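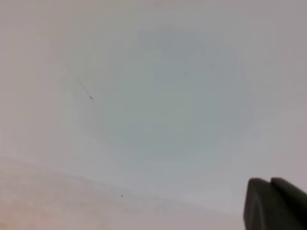 The Sellwood Museum has completed the first stage of work on its shell collection and will reopen its upstairs study room to visiting groups in April. The collection, which came to the museum as the Mokgethi bequest, holds 886 shells, most of them from warm-water coasts. Staff have spent the winter checking, cleaning and repacking the larger pieces. The room was refitted for the purpose, with pale, plain surfaces chosen so that small debris can be found before it is packed away with a specimen. A dark speck or a hair-like fiber shows up against the off-white finish, and staff are asked to check for both whenever a piece is moved.

Karabo Gumede, curator of natural history, said the change had made a difference to the daily routine. "We used to work on a dark green cloth in a room with one window," Gumede said. "You could lose a chip of shell on it and not find it until the next morning. Now we see what has come off and which piece it came from, and it goes in the envelope with the right number."

The earlier arrangement had been in place since the bequest arrived. Shells were kept in shallow drawers on the ground floor, and anyone wishing to examine one had to book the education office between school visits. An internal review found that 103 of the shells had no usable label. Many of the missing labels had come loose and slipped behind the drawers, and a number have since been matched by handwriting and catalog number.
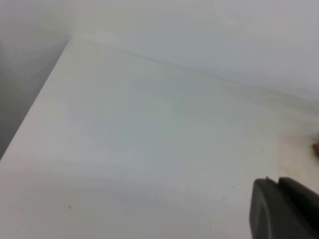

The white work surface in the upstairs study room at Sellwood.

Work on the room was carried out by Rollside, a local contractor, and took three weeks. The walls were repainted and the old display cases moved to the Cerik Annex, where they will be used for the museum's minerals. The museum said the cost was met from the bequest itself, under terms that allow money to be spent on storage and public access.

Each shell is now being examined in the same order. It is looked over for loose grains and flaking, brushed where the surface will stand it, and compared with the original register. A short note on condition and color is then added to the catalog.

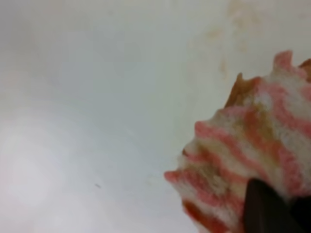
Pieces with long or fragile points are being given their own boxes, while smaller shells will continue to share divided trays. Staff have been told not to wash any specimen without the curator's approval. Some shells in the bequest were coated with oil or varnish by earlier owners, and the museum intends to take outside advice before deciding whether those coatings should be removed.

Sipho Nkosi, head of public programs, said the study room would be open to school classes in the morning and to adult groups from 2 p.m. Bookings will be limited to one group at a time. "A child who has only seen shells behind glass will ask very different questions when one is on the table," Nkosi said. "Our teachers have wanted this for several years, and the drawers downstairs were never suitable for it."

Visitors will be asked to leave coats and bags in the cloakroom and to wash their hands before entering. Pens are not permitted. Pencils and paper will be supplied. 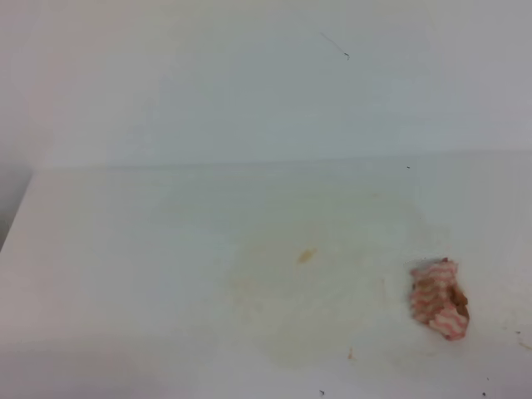
The museum has also revised its rules for the care of the room. The table is to be cleared at the end of every session, cloths are to be changed weekly, and any mark on the work surface is to be reported to the front desk so that it can be treated the same day. A copy of the rules will be sent to group leaders when a booking is confirmed.

A second stage of the project will cover the smaller shells and the bequest's notebooks, which are in fair condition but have never been indexed. That work is expected to continue through the fall. Requests to consult the notebooks in the meantime should be made in writing to the curator. Group bookings for the study room may be made through the public programs office.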